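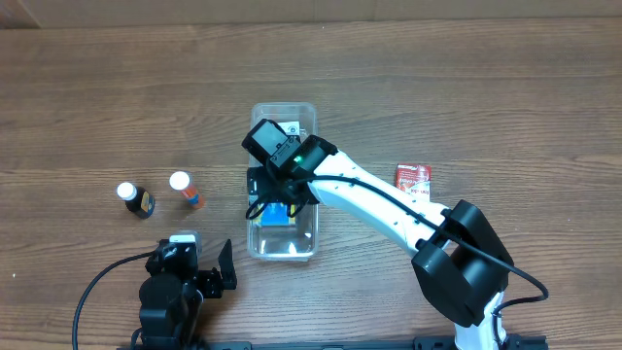 Slide 4: arm over the clear bin, packing bench

Let this one sit a moment, people always want to look. Then say how the bench ran before November — 221 orders on an ordinary shift at Skulari, every one picked by hand, and a good many sore wrists by four o'clock (ask who in the room has packed for a living, there are usually a few!).

Now the bottles and the little red packet. Small, light things like these were what the crew asked us to start with, and I'm so glad we listened to them. The arm does the reaching over the bin, and the packers have moved to checking and to the odd orders, up to 500 on a busy shift now.

Be fair about the grumbles too — some folks miss the chatter across the bench, and the new break times took getting used to. Pause for questions, then on to the Karaki site.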